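Notebook > Latard bench > July

Started 8:30. Sorting the Mavgate fittings before the Plolodton order goes out. Target 300, got nearly 200 through by lunch, rest this afternoon if the labels turn up. Scale drifting again, re-zeroed twice. Still 4 short on the long ones, check the Gape shelf.

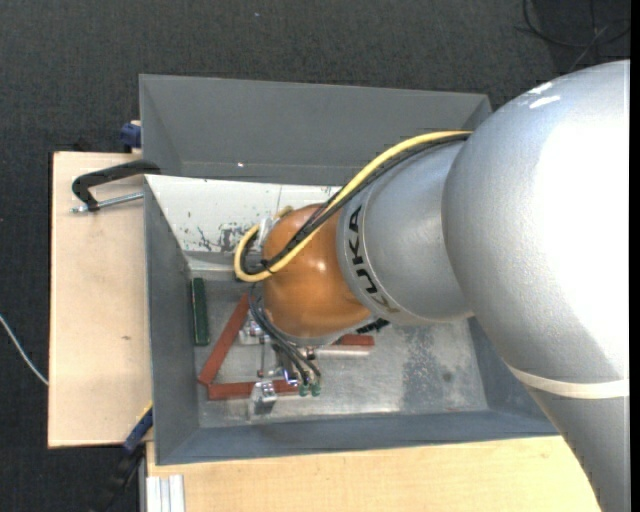
Grey metal bin, station side.

Bin stays where it is pls, dont shift it to sweep. Floor tape is peeling at the corner, needs redoing. Lids: ordered another 100, the old ones crack at the lip. Somebody took the good marker, put it back.

To do tmrw
- relabel the short fittings
- wipe down shelf, its filthy
- ask Plolodton if they want mixed sizes or seperate bags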